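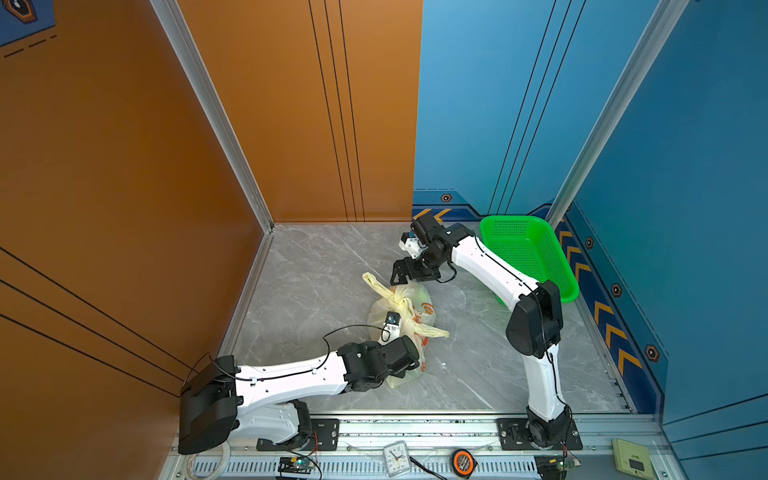
Bettencourt completes sound mix on "Purnthorpe" ahead of September delivery

Post-production on the period drama "Purnthorpe" has reached the final mix stage, according to a schedule circulated to distributors by the production company Bettencourt. Picture was locked in the spring at a running time of 142 minutes, and the mix was signed off last month at the Ondent facility. Delivery of the finished master is set for September.

The film is directed by Aníbal Barros from his own screenplay. It is set in 1705 and follows a salt merchant who inherits a disputed harbor lease. Ilídio Serrano plays the merchant. Serrano completed principal photography last year and returned to Ondent this summer for additional dialogue recording, which covered 50 lines. Most of those lines come from the harbor exteriors, where wind noise made the location tracks unusable.

Visual effects were handled by Moltar. The original bid listed 642 shots. The final count is 799, after two storm sequences planned as practical tank work were moved to digital water. Bettencourt said the change was absorbed by the contingency line and did not affect the delivery date. The bulk of the remaining effects work is set extension: period rooflines, masts, and the removal of modern lighting along the quay.

The film was shot in large format with spherical lenses and finished in 4K at an aspect ratio of 1.85:1. A wider ratio was tested during preproduction and dropped when the interior sets, built with low ceilings, left too little headroom for the lighting rig. Color grading took five weeks. Barros attended all grading sessions in person; the director of photography reviewed the reels remotely.

The score was recorded with a string section of 24 players and a small choir. Two cues written for the opening reel were cut after a test screening and replaced with production sound. The cues will be included on the soundtrack release.

Three versions will be delivered: the theatrical master, a version with audio description, and an edited version for airlines that removes one scene in the third reel. Subtitles are in preparation in nine languages. The home release will carry the theatrical cut only.

Bettencourt has not announced a theatrical date. Exhibitors have been told to expect a limited opening before a wider release, with a trailer to follow once the ratings certificate is issued. Barros and Serrano are both attached to a second project at the company, now at the script stage. No title has been given.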